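Kastwood Zippered Pouch, Medium

Product details | Care | Shipping | Questions from customers

The Kastwood pouch is a soft bag for small things which you carry every day and always search for. Pens, charging cables, hair ties, eye drops, a small notebook. It fits inside a backpack or a handbag and it stays flat when there is little in it.

We started to sell the pouch in our Remthorpe shop, where it was placed near the cash register, and after the first winter we decided to make it a regular product. The cut is the same as before. What we changed is the zipper, because customers wrote to us that the old one was stopping at the corner. The new zipper comes from Gumitz and it runs more smoothly. If you own a pouch from the earlier series and the zipper gives you trouble, please write to us and we will look for a solution.

Fabric

The outside is a soft woven fabric, not coated. It is pleasant to the hand and it will show small wrinkles, especially when the pouch has been folded in a drawer. This is normal for the material and we do not iron the pouches before packing. The fabric is not waterproof. It will hold against a few drops of rain, but please do not put it on a wet table for the whole afternoon.

The lining is dark, so marks from pencils and make-up are less visible. Some customers asked for a light lining to find things more easily. We are thinking about it, but for now there is only the dark one.

Colors

Lavender gray, moss, sand and night blue. The colors on a screen are never fully exact. Lavender gray looks more gray in daylight and more purple under a warm lamp – if you want to match it with another bag, we recommend to order one piece first.

Care

Wash by hand in cool water with a mild soap. Close the zipper before washing. Do not use the dryer and do not wring the pouch. Press it between two towels and let it dry lying flat, with the zipper open. For a small stain it is often enough to use a damp cloth. The first wash can give a little color to the water, so please keep it apart from white clothes.

Ordering

Single pieces are sent in a paper envelope. Orders of 7 pieces or more go in a box and need one more working day. For schools, clubs and companies we offer a lower price from 100 pieces, and a second step from 300 pieces. For these quantities we can also sew in a label with your own name. The labels are made by Chaudhry, and you should plan 2 additional weeks for them. Please send the text of the label in the same message as the order, in the exact spelling you wish to have.
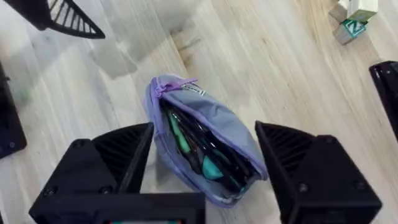
Returns are possible as long as the pouch was not used or washed. Put it back in its envelope with the order slip and send it to the address printed there. Pouches with a custom label cannot be returned, except when we made a mistake in the text.

Questions from customers

Does it stand by itself?
No, it has no stiff bottom. It is made to lie down.

Can I use it for glasses?
You can, but there is no padding. We would put the glasses in a hard case first.

Is there a bigger size?
Yes, the large pouch has its own page. It has the same fabric and a longer zipper.

Can I change the cord on the zipper pull?
Yes, any thin cord will do. Please do not pull the zipper with pliers – the paint comes off.

Prices and colors last checked 11/4/24. Night blue is sold out at the moment and comes back at the end of November.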